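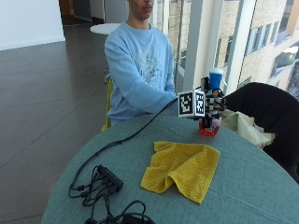 Lakes in the Vullitow basin are losing winter ice faster than the ground around them can adjust, and the thaw is waking up methane stored in the mud below. A study released 6 Jul 2024 followed 45 lakes and logged 632 gas readings. The lake beds hold carbon much as a crumpled microfiber towel holds water, in small pockets that let go a little at a time.

The Keremmont field station found the strongest leaks along shallow shores — places where the sediment warms first.

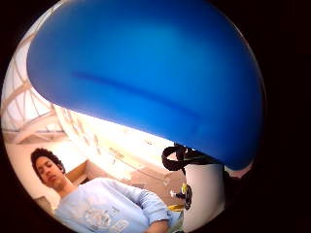
A blur of blue, with a young person at lower left.

Deep water told a different story. At Riis, the largest lake in the survey, bacteria consumed most of the gas before it reached the surface. 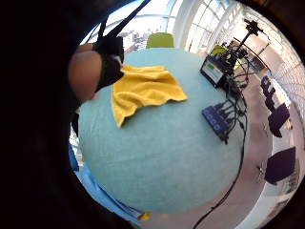

Those bacteria need oxygen, and warm summers leave less of it near the bottom. The team will return in August to sample 196 more sites.

Print this article
E-mail this article

Recent items
Vidon glacier loses its last snow bridge
Peat cores go back 3,000 years
Why river fog is getting rarer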